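Vestville Children's Science Library
Read and Explore: Everyday Science

Get a Grip! Why Some Things Feel Bumpy and Others Feel Smooth

Updated Thursday, July 9, 2020
Reading time: a snack and a half

Run your finger along the nearest pencil. Now try the eraser, then the metal ring in between, if your pencil has one. Three surfaces on one little stick, and your finger could tell them apart with your eyes shut!

Surfaces are everywhere. Everything you can touch has one, and somebody usually had to decide what it should be like. Should the handle be bumpy? Should the lid be shiny? Should the bottom of the slipper have dots on it? (Mine do, and the dots are shaped like little paws.) Once you start noticing, it is very hard to stop.

What is a surface?

A surface is the outside of a thing, the part you can see and touch. The skin of an apple is a surface. So is the top of a table and the fuzzy side of a tennis ball.

Scientists and designers have a word for how a surface feels: texture. Some texture words are rough, smooth, bumpy, silky, grainy, sticky and ridged. You probably know lots more, and you are allowed to make up your own. A class in Wunberg sent us the word "scrumbly" for the outside of a cantaloupe, and we have used it ever since.

Even very smooth things have some texture. If you could shrink down smaller than a grain of salt and go for a walk on a sheet of writing paper, you would be climbing over a tangle of fibers like fallen trees in a forest. A polished spoon would be much easier walking, but you would still find scratches in it as long as canyons.

Meet friction

Put your palms together and rub them fast. Feel that warmth? You are feeling friction at work.

Friction is a force that pushes back when two surfaces slide, or try to slide, against each other. When you push a box across a carpet, friction pushes the other way. When you stand on a hill and stay put, friction between your shoes and the ground is holding you there. When you whoosh down a slide in shorts and your legs go SQUEEEAK and stop halfway, well, that is friction too.

Sometimes we want a lot of it. Bike brakes need friction. So do the soles of your sneakers, and your fingers when you carry a full glass of milk across a clean floor. Other times we want very little. Ice skates, drawer runners, sleds and playground slides all work better when things can glide.

A world with no friction at all would be pretty strange. You could not walk, because your feet would slip backward with every step. Knots would slide open. You could not pick up this page, or a sandwich, and the chair you are sitting on might drift away across the room if someone sneezed at it.

What makes a surface grippy?

Two things matter a lot: what the surface is made of, and how hard the two surfaces are pressed together.

Start with the material. Rubber is a champion. It is soft enough to squish a tiny bit, so when you press it against something it settles into all the little dips and bumps there. It also clings to many surfaces. Glass and hard plastic hardly squish at all, which is why a plastic plate will skid over a countertop and a rubber mat will stay where you put it.

Next comes pressing. Hold a ruler loosely and have a friend tug it. Easy! Now squeeze hard and let them try again. The ruler is the same and so are your fingers, but the friction went up when you pressed harder.

Shape can help too. Bumps, ridges and grooves give your fingertips something to push against. Your skin is soft, so it bulges into the low places and rests against the sides of the high ones. Grooves also do another job when things are wet. Water can get between two surfaces and make them slippery, and grooves give the water somewhere to go. Look at the tread on a car tire (a parked one, please, with a grown-up) and you will see channels running through it for just that.

Patterns you can hold on to

Grippy patterns come in families. Here are some to look for.

Ridges are raised lines, all going the same way. Plenty of bottle caps have them running up and down the sides, so your fingers can catch on them while you twist. Ridges work best when you push across them. Slide your finger along the lines and they are not much help!

Dots are good in every direction. You will find them on the bottoms of slipper socks and on some gardening gloves.

Crisscrosses are two sets of lines that cross each other. Where they meet you get lots of tiny squares or diamonds. When a pattern like this is pressed or cut into metal, it has a terrific name – knurling. You say it NUR-ling, and the K keeps quiet, as it does in knee and knot. Knurling turns up on weightlifting bars and on some screwdrivers and mechanical pencils. It feels a bit like a very polite cheese grater.

Speckles are the shy ones. Some surfaces have a fine, sandy look that you hardly notice until the light hits them from the side. They may not be grippy at all. Often they are there for the look, or to hide scratches and fingerprints.

Shiny or dull?

Texture changes how a thing looks as well as how it feels. This part is my favorite!

When light lands on a very smooth surface, most of the reflected light bounces off in the same direction. You see bright spots and maybe even your own face. We call that glossy. When light lands on a surface covered in tiny bumps, it bounces off every which way. The bright spots get spread out and look soft. We call that matte, and it rhymes with cat.

You can make a glossy surface look matte with your own breath. Huff on a cold mirror and it goes cloudy. You have covered it with teeny droplets of water, and they scatter the light all over the place. Wait a little and the shine comes back as the droplets dry up.

Colors can fool you here. Two black things made in the very same color can look quite different if one is glossy and one is matte. The matte one may seem grayer, since it scatters a little light toward you from wherever you stand. Try putting something black and shiny beside something black and dull, then tilt them both under a lamp.
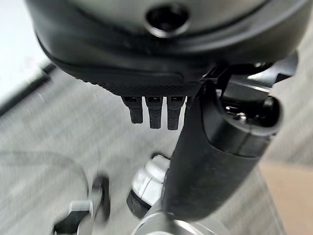

Dark colors, different textures. Find the crisscross strip, then look for the places where the light makes a surface shine.

Be a texture detective

Good news: you own excellent equipment already. The ridges on your fingertips and the nerves under your skin can pick up bumps far too small to see. And you can save what you find on paper.

Texture rubbings

You will need thin paper, a crayon with its wrapper peeled off, and things with interesting surfaces. Coins, leaves, baskets, shoe soles and corrugated cardboard all work well.

Lay the paper over the thing. Hold it still with one hand. Turn the crayon on its side and rub gently, back and forth, until the pattern appears. If the picture comes out blurry, the paper probably wiggled, so tape down the corners and have another go. Dark crayons usually show the most detail. Write the name of the thing on the back, or leave it off and make your family guess!

The slippery slope test

You will need a large tray or a smooth board, a stack of books, and a few small things that won't break: an eraser, a coin, a plastic brick, a wooden block.

Line everything up at one end of the tray. Lift that end slowly and slide books underneath, adding one book at a time. Which thing slides first? Which one hangs on the longest? Make your guesses before you start and write them down.

Then change something. Put a dish towel on the tray and try again, or wrap a rubber band around the wooden block. Change one thing at a time, so you will know what made the difference. Leave out anything round, as a marble will roll instead of sliding and win every race.

The sock and sneaker pull

Tie a string to a sneaker and drag it slowly across the floor. Feel how hard you have to pull? Now put a big fluffy sock over the sneaker and drag it again. You can try tile, carpet and wood, if you have them. For a super-slow version, see if you can make the trip across the room last 60 seconds.

Words to keep

Friction: the force that pushes back when surfaces slide or try to slide against each other.
Glossy: smooth and shiny.
Knurling: a pattern of small ridges or crisscrosses, made in metal to give a better grip.
Matte: dull, with little shine.
Texture: how a surface feels, and often how it looks.
Tread: the pattern on the part of a tire or shoe that touches the ground.

Questions you sent us

Why do my fingers get wrinkly in the bath?
Your body does this on purpose! Nerves tell the tiny blood vessels in your fingertips to get narrower, and the skin above them folds. Some experiments suggest the wrinkles help people hold wet things.

How do geckos walk up windows?
Their toes are covered in huge numbers of very fine hairs, and each hair splits into even finer tips. The tips get so close to the glass that tiny forces between the two are enough to hold a whole gecko.

Is tape friction?
Mostly it is stickiness, and scientists call that adhesion. We are writing a page all about glue, tape and burrs for August, so keep your sticky questions coming. You can drop them in the green box at the Corrigan Street desk.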